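Tutby Opens Chinese Picture Book Shelf for Young Readers

May 1, 2021 — Tutby, the children's reading room run by Zurorari, has opened a shelf of picture books in Chinese. Families may borrow up to 17 titles at a time.

The shelf holds 691 books, chosen by Anitha Pinto and Joonas Valtonen. Board books are kept on the lowest level, within reach of toddlers. 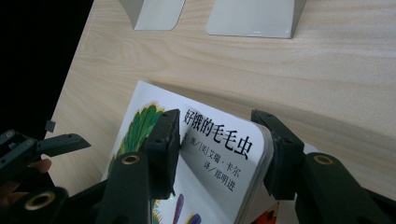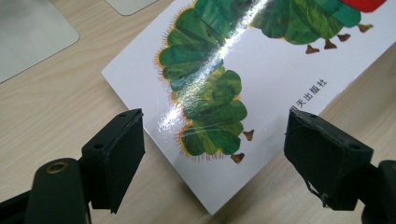 The Very Hungry Caterpillar in Chinese, with its green caterpillar artwork.

"Parents asked us for stories they already knew, in the language they speak at home," said Pinto. "We began with those — the newer authors come next."

Read-aloud sessions begin this month and last 66 minutes, with a break for snacks. Places are free but must be reserved at the front desk. Donated books in good condition are welcome.

Press contact: Helmi Honkanen, Zurorari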